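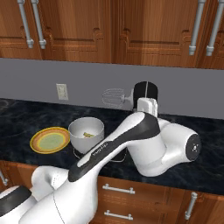

Die Küchenszene im Simulator: Arm vor der Rührmaschine, Schüssel und Teller auf der Arbeitsplatte.

4. Eine Aufgabe im Simulator prüfen

So, Vomow ist installiert, die Lizenz von Drullix liegt im richtigen Ordner, jetzt kommt der Teil, auf den ich mich beim Schreiben am meisten gefreut habe! Wir laden die Küche und schauen nach, ob der Planer überhaupt versteht, was wo steht.

1. Startet zuerst den Szenenserver und danach den Planer. Der Server lauscht auf Port 3380. Wer den schon für etwas anderes belegt hat, trägt in der Jemix-Konfiguration einen freien ein (bei mir läuft er auf 2075).

2. Öffnet im Menü »Szenen« die Küche und wählt die Aufgabe mit der Rührmaschine. Der Startwert steht auf 7. Lasst ihn bitte so, sonst liegen Teller und Schüssel bei euch woanders als bei mir und wir reden aneinander vorbei.

3. Klappt links den Objektbaum auf. Maschine, Schüssel, Teller und das gelbgrüne Lebensmittel müssen als eigene Einträge auftauchen. Das Lebensmittel gehört unter die Schüssel - hängt es direkt unter »Welt«, ist die Zuordnung beim Laden schiefgegangen. Szene schließen, neu laden, nochmal schauen.

Hinweis: Der Kopf der Rührmaschine ist ein Gelenk und kein fester Körper. Im Reiter »Gelenke« könnt ihr den Winkel ablesen, und den solltet ihr vor jedem Planungslauf auch wirklich ablesen. Ich habe einen ganzen Mittwoch damit verbracht, einen Fehler im Planer zu suchen, und am Ende stand in meiner Datei bloß der falsche Anfangswinkel.

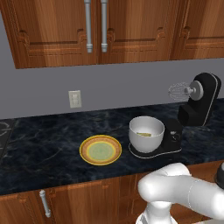

4. Schaltet nun die Kollisionskörper ein (Taste K). Der Schneebesen bekommt eine ziemlich grobe Hülle, viel dicker als das Drahtgeflecht selbst. Für den Anfang reicht das völlig. Wenn der Planer später meldet, dass er keinen Weg findet, stellt die Hülle auf »fein« und rechnet neu, das dauert dann halt ein bisschen.

5. Drückt »Planen« und noch nicht »Ausführen«! Die Bahn wird als Linie eingeblendet, und ihr könnt sie mit dem Schieberegler in Ruhe durchfahren. Achtet vor allem auf den Ellbogen. Amanuel Tilahun hat dafür die Abstandsanzeige gebaut, die bei zu wenig Luft rot wird.

Achtung: Wer denselben Plan an einen echten Arm schickt, muss vorher die Geschwindigkeitsgrenze in Jemix setzen. Die Simulation nimmt euch eine Kollision nicht übel, die Hardware schon.

6. Gefällt euch die Bahn, dann »Ausführen« und danach das Protokoll speichern. Das brauchen wir in Abschnitt 5 wieder, wenn wir 2 Läufe nebeneinanderlegen.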